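What the Robotic Arm Has Changed on the Returns Floor

When I joined Orkley as a returns supervisor, inspection was done entirely by hand. Each shoe was taken from its box, turned over under a lamp, graded and sent to one of four shelves: resale, cleaning, repair or recycling. The work was steady and it required judgement. It was also hard on the wrists, and our incident register reflected that.

In January the company began a trial of automated handling at the Stelness site. I was asked to oversee the staffing side, and I have been asked since then by several readers of this blog to set down how it has gone. The views that follow are my own and should not be taken as a statement by Orkley.

The trial is limited to the handling stage. The arm grips a shoe, lifts it and sets it down for grading. It does not decide the grade. That decision remains with the inspection team, led by Rūta Lapiņa, and the written procedure provides that no item may be sent to recycling without the approval of an inspector. Rūta argued for this clause before the trial was approved, and management accepted it without amendment.

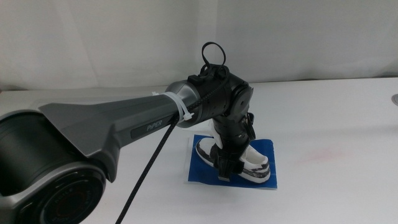 The effect on rosters was felt sooner than I had expected. We have 21 people in returns, and none has lost a position. Several have, however, seen their duties change considerably. Tõnu Raudsepp spent most of his working life unpacking and sorting. He now spends the morning checking grip settings and recording faults, and he has completed 40 hours of training in order to do so. He describes the new duties as more interesting and a good deal more tiring for the eyes. His classification has been reviewed and his pay adjusted, although the adjustment took longer than it should have.

Not all staff have welcomed the change. Araceli Zepeda raised the concern that conversation on the floor has declined. Inspectors used to work across a shared bench and would pass a doubtful shoe to a neighbour for a second opinion. With the work arranged in separate stations, that habit has weakened, and newer employees have fewer chances to learn from experienced ones. I consider this the most serious criticism we have received. A daily grading session at 2 pm now brings the team together over difficult items, and attendance is counted as paid time.

There is also the matter of pace. In the first month the trial handled 905 items, fewer than the plan had anticipated. Soft collars and loose laces caused repeated stoppages, and staff were called from their own tasks to clear them. I asked that these interruptions be recorded as labour, as they had previously appeared nowhere in our reports. The figures are now included in the monthly summary, where they have led to a more realistic discussion of what the equipment costs to run.

A second site, at Conia, is being considered. I have recommended that its staff be consulted before any equipment is ordered, and that they be given the opportunity to visit us and speak with Tõnu and Araceli without managers in the room. Clotilde Roussel, who is responsible for the Conia floor, has agreed to the visit in principle. The dates have yet to be settled.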